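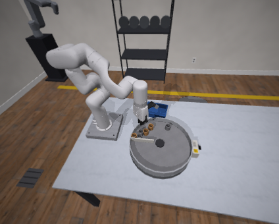 Home – Workshop Builds – Kids' Corner – Ask Me Stuff – Contact

Last updated in September

How My Robot Arm Learns to Sort Cups

Have you ever tried to pick up a cup with your eyes closed? Try it with a plastic one (please don't use Grandma's good china). You reach out, you bump it, you feel your way around it, and then you grab it. Easy! Now imagine you couldn't feel anything either. That's pretty much the problem I've been working on at Ponduvstead, the shared workshop where I build things on my days off.

My project is called Javura. It's a robot sorting table, and I'm building it on the computer first. I make a pretend room with a pretend floor and a pretend table, and then I put a pretend robot arm on it. This is called a simulation. It's a bit like a video game, only in this game the main character is a white arm bolted to a table and all it wants to do is move cups.

Why pretend first? Well, if my arm smacks into the table on the screen, I press a key and start over. If a real arm does that, I have to say sorry to everyone in the workshop and then buy parts. I have crashed the pretend one 37 times and it hasn't cost me a penny.

So what is a robot arm, really? Look at your own arm. You've got a shoulder, an elbow and a wrist, and each one bends or twists. Those are your joints. A robot arm has joints too, and inside each joint on mine there's a motor. My arm has 7 of them. You can see where some of the pieces meet by looking for the thin dark lines on the white parts. When the arm wants to point straight down, it has to bend up and over first, kind of like a swan reaching for bread.

At the end is the gripper, the robot's hand. It only has two fingers! They're small and black, and all they do is open and close. Try it yourself: use just your thumb and one finger and pick up a pencil, then a sock, then a cup. The cup is the tricky one, right? You have to decide whether to pinch the rim or squeeze the sides. The robot has to decide that too, and I'm the one who has to teach it how.

The round thing under the gripper is a turntable. I love this part! If a cup is too far away, the arm doesn't have to stretch – the turntable can spin and bring the cup closer, like the spinning tray in the middle of a big restaurant table. There's a raised rim around it to help keep things from sliding off. The flat white bar lying across it looks like a pusher or a guide arm, the kind of part that can help get things into a better spot.

The job itself goes like this. There are orange-brown cups and there's a dark gray one, and some little dark bits in between. The robot has to work out which is which, pick up the thing I asked for, and put it in the blue bin. You could do that when you were two. For a robot it's a long list of tiny steps, and on Sunday I counted the lines in my program and got 1,189. Yikes!

Here's a game you can play at home. One person is the robot and wears a blindfold. The other person is the program. Put a few plastic cups on a table, and a bowl to be the bin. The program can only use short orders, like "left," "right," "down," "open" and "close." The robot does exactly what it's told and nothing else, even if it's silly. My friends at the Skimudham club played this and the very first order was "down," and the robot sat on the floor.

When you find out your orders weren't clear enough, you fix them and go again. Programmers call that debugging, and I do a lot of it. My next job is teaching Javura to slow down just before it touches a cup. I'll put up the new program when it's ready.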